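# Same gripper on both arms, or keep two different ones?

**Riku Kobori** · posted Mar 5, 2021 · 273 views

I'm setting up a two-arm tabletop cell for kitchen items and I can't decide on end effectors. The left arm has a Nukora parallel gripper, the small one with the metal fingertip. The right arm has an older Henex gripper, with fingers on bracket plates, which I inherited along with the arm. Both work. They are different enough that I have to keep two sets of everything: two finger offsets, two force tables, two calibration files.

The tasks are basic. Pick up a bowl by the rim and move it. Hold a pot by its handle and slide it over. Open a food container if I ever get that far. I look at everything with one overhead camera and I control both arms from a single Gündoğdu controller, which handles the two grippers as separate tool profiles.

So far I have 200 trials logged. The Nukora does the bowls well and drops the pot. The Henex holds the pot and is clumsy with the bowls. It tends to push a bowl away before the fingers get around the rim.

My workspace is below. The background is a brown mat on a white table, and I put it down to cut glare for the camera.

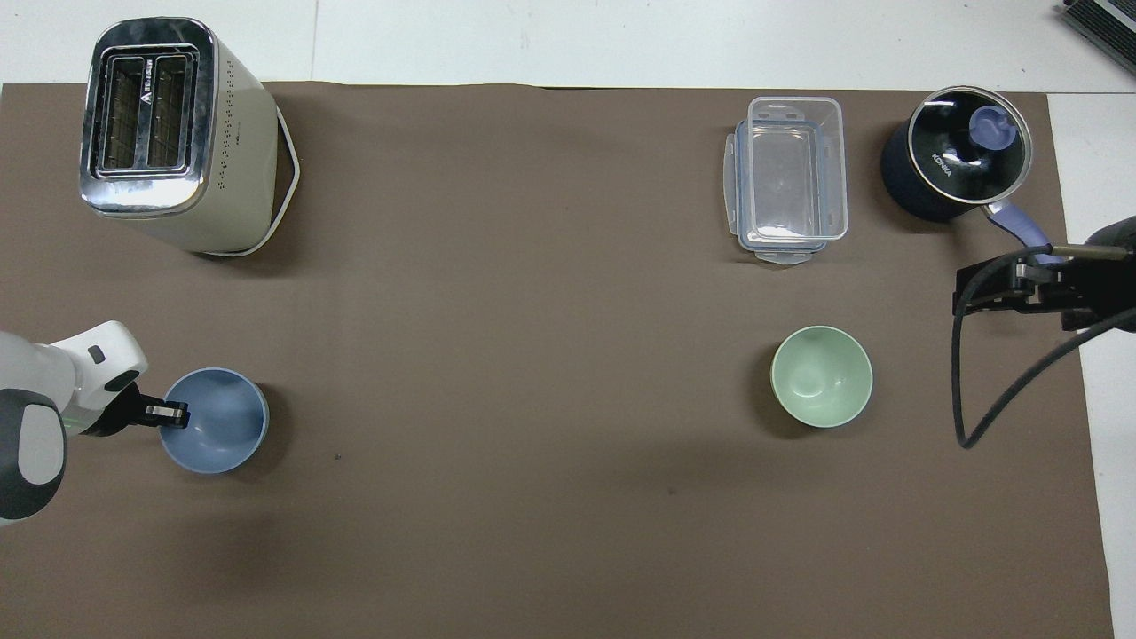 *Left arm at the blue bowl, right arm on the pot handle.*

What I would like to know:

- Is there a good reason to match the grippers, apart from having less to maintain?
- If I match them, which one should I keep?
- Does the cable on the right side need to be dealt with before I compare anything? It hangs in a loop down onto the mat and back toward the edge.

Budget is tight. A second Nukora would be possible if I skip something else.

---

**Hae-won Jang** · 29 helpful votes

Don't match them yet. You have a left arm that does rims and a right arm that does handles, and your task list is rims and handles. I'd assign objects by arm and carry on.

The bigger problem is that your comparison isn't a comparison. From what you wrote, the Nukora is always on the left arm and the Henex is always on the right. If the two arms differ at all in payload, reach or backlash, you are measuring the arm and the gripper together. Before you buy anything, swap them and rerun a small set. If your flanges don't match, an adapter plate is much cheaper than a gripper.

When you rerun, do it like this:

1. Mark the start positions. Tape on the mat is fine if your detector ignores it. Otherwise save an overhead picture of the starting layout and overlay it when you reset.
2. Use the same bowl for both grippers. Your blue one and green one look close in size and shape, but the finish could be different, and finish matters a lot for a rim grasp.
3. Log why a trial failed, and keep it to a few codes. I use "no contact," "pushed," "slipped" and "dropped." A plain pass rate won't tell you that the Henex pushes bowls. You noticed that by watching.
4. Keep approach speed equal. The Gündoğdu profiles store speed per tool, and the defaults may not be the same for your two. Check that first. It could explain the pushing by itself.

On the pot, a small fingertip has very little to hold on to with a long handle. All the weight is out at the other end, so the pot wants to rotate in the grasp. Closing harder helps only up to a point. What helps more is gripping nearer to the bracket where the handle meets the body. In your picture the Henex has the far end of the handle, the worst place for torque. Sliding will work from there. Lifting probably won't, especially with a glass lid on. I would take the lid off for lifting tests and put it on a shelf.

The lid will also give you trouble with the camera. Glass and shiny steel both throw highlights, and so does the chrome top of a toaster. The mat does nothing about those. Move the light to one side, or put a diffuser on it. The clear container is a separate headache, with the mat showing straight through the bottom of it. I never got reliable depth on clear plastic and ended up putting a strip of matte tape along the rim.

Yes, fix the cable. Run it back along the forearm with enough slack at the wrist for a full rotation, and go through the whole range by hand with the power off before you tie it down. A loop lying on the table drags, and it can catch a bowl.

---

**Daithí Breathnach** · 2 helpful votes

Just get two Nukoras. I had mixed grippers for a while and it was a pain. Changed to the same on both sides in September and haven't looked at a calibration file since.

Also check that the toaster cord is out of the way. Mine got hooked.

---

**Rohani Lau** · 11 helpful votes

I agree with Hae-won about swapping before buying. A few things to add.

I run the same Henex model, or one very near it. The stock fingers are thick at the tip and that is why it shoves bowls. You can print thinner ones. I used the Grollurine finger set, file 1744 in their library, and glued a thin silicone pad on the inside face. The thinner tip goes over a bowl rim without touching the outside wall first. It still holds a handle, though I had to raise the closing force one step.

If you change the fingers, redo the tool center point. Mine moved by several millimeters and every grasp was low until I caught it. Start your trial count over too. Old numbers with the stock fingers shouldn't be mixed with new ones.

I wouldn't worry about having two profiles. It's a one-time job, and the controller switches them without any help from you. I would worry more about one overhead camera. When an arm reaches over an object, it covers the part you most want to see. A cheap second camera at a low angle from the front edge of the table would do more for your bowl grasps than a new gripper, and it costs less.

---

**Riku Kobori** · original poster

Thanks. I checked the speeds and the Henex profile was set faster than the other one, so the bowl results are suspect. I'll equalize those, reroute the cable and then swap the grippers. The flanges don't match, so the adapter plate comes first. The printed fingers will wait until I have the swap numbers. I'll post the failure codes when I have a full set for both sides.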